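Cahier d'atelier, laque et teintures, juin

Je reprends ce cahier un peu tard dans l'après-midi, avec les mains encore jaunes, et je préviens les collègues qui me liront que je vais être long, comme d'habitude. Il y avait beaucoup à noter et je n'ai rien voulu garder pour la page suivante.

On en était restés à la question du liant pour les teintures à l'eau sur bois clair. La commande Ravdale demande un jaune franc, un rouge qui ne vire pas au brique et un vert qui reste lisible sous une lumière de cuisine, le tout sur du hêtre, avec le fil apparent. Vous savez combien le hêtre peut être ingrat : il boit en bout, il boude sur le plat, et dès qu'on insiste il se tache en petites mouchetures qui rappellent le dos d'une truite. J'ai donc repris tout depuis le début, ponçage compris, et tant pis pour le temps perdu.

Éprouvettes préparées hier soir, laissées sous le linge, reprises à 7 heures. Ponçage au 120, puis au 180, puis mouillage à l'éponge pour relever le fil, séchage complet, et un dernier passage très léger au 240, juste le poids de la main. C'est ce dernier passage que je bâclais au printemps, je le vois bien en relisant mes vieilles pages. Le bois de bout a reçu en plus une couche de colle de peau très diluée. L'odeur a fait fuir tout le monde, je m'en excuse encore auprès du bureau d'à côté.

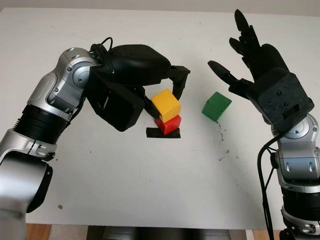

Jaune sur rouge, l'accord que demande Ravdale.

Pour le jaune, j'ai abandonné la poudre Mernley. Elle est belle dans le bocal, chaude, presque comestible, mais elle monte mal en solution et laisse un dépôt qu'on retrouve ensuite dans les angles sous forme de croûte. Je l'avais pourtant filtrée deux fois au bas de soie ! Le concentré liquide de chez Saragih se comporte bien mieux : dilution à 4 % dans l'eau déminéralisée, deux passages croisés, essuyage immédiat au chiffon de coton qui ne peluche pas (le vieux drap bleu, dont il ne reste plus grand-chose, pensez à en rapporter un). À 4 % on garde le dessin du bois. Au-dessus, on peint, et ce n'est pas ce qu'on nous demande.

Le rouge m'a donné plus de mal. En couche mouillée il est superbe, et puis il s'éteint en séchant, il tire vers le brun, on croirait de la terre cuite oubliée dehors. Il se réveille sous le vernis, heureusement, mais jamais tout à fait au même endroit, ce qui rend la comparaison avec la nuance commandée assez pénible. J'ai fini par vernir la moitié de chaque éprouvette pour juger honnêtement. Les notes de séchage sont au dos de la feuille quadrillée, pincée en fin de cahier. Ne la jetez pas, s'il vous plaît, la dernière est partie avec les copeaux.

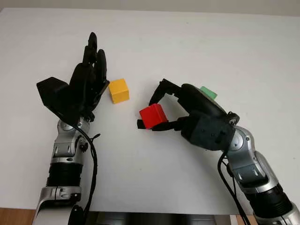
Je voulais parler de la lumière, parce que c'est elle qui m'a fait perdre ma matinée. Sous le tube de l'établi, tout me paraissait juste ; près de la fenêtre, le vert devenait presque bleu et j'ai failli recommencer le bain. Il faut juger une couleur sur un fond neutre et toujours le même, je le répète à chaque stagiaire et je suis le premier à l'oublier. Un plateau blanc un peu grisé, avec un mur gris pâle derrière, comme sur la photo, voilà ce qu'il me faudrait en permanence : de petits cubes colorés posés là-dessus se lisent tout de suite, sans que le bois roux de l'établi vienne réchauffer ce qu'on regarde. J'ai bricolé quelque chose d'approchant avec une chute de mélaminé et du carton. Ce n'est pas très élégant, mais l'œil se repose.

Vernis : j'ai essayé le satiné Istaton à l'eau, en couches fines, à la brosse large. Il ne jaunit pas le vert, ce qui était ma grande crainte, et il tend bien si on ne revient pas dessus. J'y suis revenu, évidemment. Égrenage au 3000 entre la deuxième et la dernière couche, à sec, sans appuyer, et dépoussiérage au chiffon à peine humide. Le 3000 peut sembler luxueux pour du hêtre teinté, mais le toucher n'a plus rien à voir, c'est doux comme un galet, et les arêtes restent couvertes alors que le grain précédent les mettait à nu.

Côté tenue au frottement, chiffon blanc humide, allers et retours comptés : le jaune tient à 97 sur notre petite échelle maison, le rouge à 95, le vert n'est pas encore mesuré. C'est un peu mieux que ce que j'espérais pour le rouge. Je rappelle que l'échelle ne vaut qu'entre nos propres éprouvettes, avec le même chiffon et la même main, et que la mienne commence à fatiguer en fin de journée.
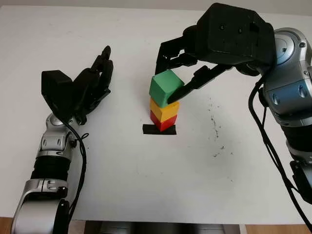 Reste le vert, et je le garde pour demain matin, quand j'aurai l'esprit plus clair. Je n'arrive pas à décider s'il faut le mélanger au bain ou l'obtenir par superposition, un bleu léger passé sur le jaune sec. La superposition donne une profondeur que j'aime beaucoup, mais elle marque les reprises. Ce qui me tracasse surtout, c'est l'écart de valeur entre les faces : sur la pile rouge, jaune, vert, le cube vert est un peu penché, et son dessus paraît nettement plus clair que sa face avant. Un client qui verrait cela croirait à deux teintes différentes. Je vais donc juger les prochaines éprouvettes à plat, puis inclinées, et noter les deux impressions avant de toucher à la formule.

À faire avant de fermer : rincer les brosses (vraiment, jusqu'à l'eau claire), étiqueter le bocal de jaune, recommander du concentré chez Saragih, écrire à Mernley pour la poudre, poliment. Le fond de colle de peau est au frais, sur l'étagère du bas, couvercle bleu. Je repasse vers 8 heures pour lancer le premier essai de vert par superposition.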